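Home | Projects | News | Donate | Contact

Jevville Reading Room – progress report for the Lokovik small grants scheme
Posted 23/06/2022 by Shabani Waweru
14 shares | 3 comments

Hello all, and sorry this is landing a bit later than I promised. I've been up to my elbows in picture books since Easter and the paperwork has suffered for it, but the books have done rather well!

You gave us 675 pounds to sort out the children's end of the Jevville Reading Room, and I said I'd use it for three jobs: weed the old stock, buy some decent new picture books, and find a way of storing them so that small people can see the covers. Two of those are done. The third is getting there, slowly, and I'll own up to where it went wrong further down.

First, the weeding. We had roughly 200 picture books when I started and a good many were past saving – spines gone, pages stuck together with what I hope was jam. I went through every one at the big table, opening each right to the back, and made three piles: keep, mend and go. The mend pile was much bigger than I'd planned for (I am soft about a book that's been loved to bits). Book tape is dearer than it was when I wrote the budget, so that line has gone over by 10 pounds. I've taken it out of the sundries and it all still adds up.

Then the buying, the fun part. Thirty new titles, picked with a lot of help from the under-fives and their grown-ups. What I wanted was more books with photographs in them. Our old shelves were nearly all drawings, lovely drawings, but the children kept asking for "real" ones, real dogs and real diggers and real woods. So nature and the seasons got the biggest share, with autumn doing particularly well out of it. I also went for thick, sturdy things wherever I could get them, as thin paper lasts a fortnight with us.
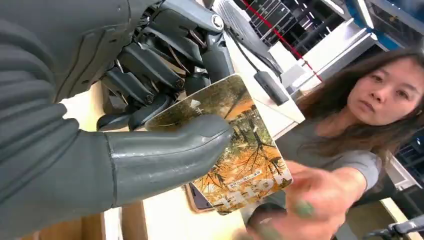
Anyway, the other thing I looked for was rounded corners. A sharp board corner goes soft and splits after a few drops, and it's no joke on a toddler's forehead either. I'd put that near the top of the list for anybody buying for this age. Big plain lettering helps too, the sort a child who knows four letters can have a go at, running a finger along and shouting out the ones they recognise.

Now the storage. We ordered two face-out book racks from Divberg, and only one has turned up in a usable state. The second came with the wrong side panels, so it's been sitting in the corridor half built while I ring them every Monday. They've been polite about it and they say the right panels will be here in August. In the meantime the overflow is in crates on the floor, and I have to say the crates are popular! The children flick through them like a record shop. I may keep one even when the rack is up, if you don't mind that being a change from what I wrote in the application.

Story time has moved to mornings. The afternoon slot clashed with school pick-up and we were losing families halfway through a book, everyone scrabbling for coats just as the bear appeared. Mornings are calmer and people stay on afterwards to share books in twos and threes, one holding, the other turning the pages. That's the bit I like best, and it's where most of my notes about what to buy next have come from.

What's left to do: finish the mending (I'm down to one box), get the Divberg rack up, and put the new titles into the card index, a job I keep finding reasons to avoid. I'd also like to try lending bags to the playgroup at Younis Hall, a handful of books at a time, swapped every few weeks. There's a little left in the budget for the bags themselves. If you'd rather I asked you properly before spending it on that, just say and I'll send a page over.

Receipts are in the folder with the application number on the front. One of them is very faded, so I've written the amount next to it in pen.

Shabani

Share this | Print | Back to Projects

Comments (3)

Bookworm_Jev: The morning story time is so much better for us, thank you. Mine has asked for the digger one four times now.

Patricia L: Please do keep a crate! My grandson can't be doing with shelves.

tomh: I've got half a roll of book tape left over from the school library if it's any use. Can drop it in next week.

Older posts | Newer posts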